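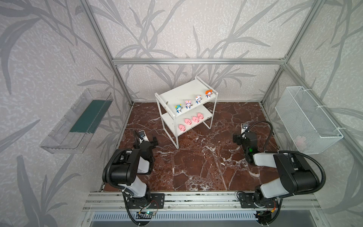 Set the workspace limits before you run the planner

Both arms share one rail, so the planner must know where each arm is allowed to go. Please do these steps with the motors off.

1. Open cell.yaml and add the floor, the walls and the shelf as boxes. For the shelf, enter the two boards separately. If you use one big box, the planner will refuse every grasp on the lower board.

2. Add the tray on the left wall and the basket on the right wall. I give both a margin of 14 mm.

3. Set max_joint_speed to 34 percent for the first run.

4. Start the planner with --dry-run and read the log. Error 109 means that a start pose is already inside a box. Usually the wrist camera is the part that touches, so check its size first.

Thank you to Misaki Takagi for correcting step 2.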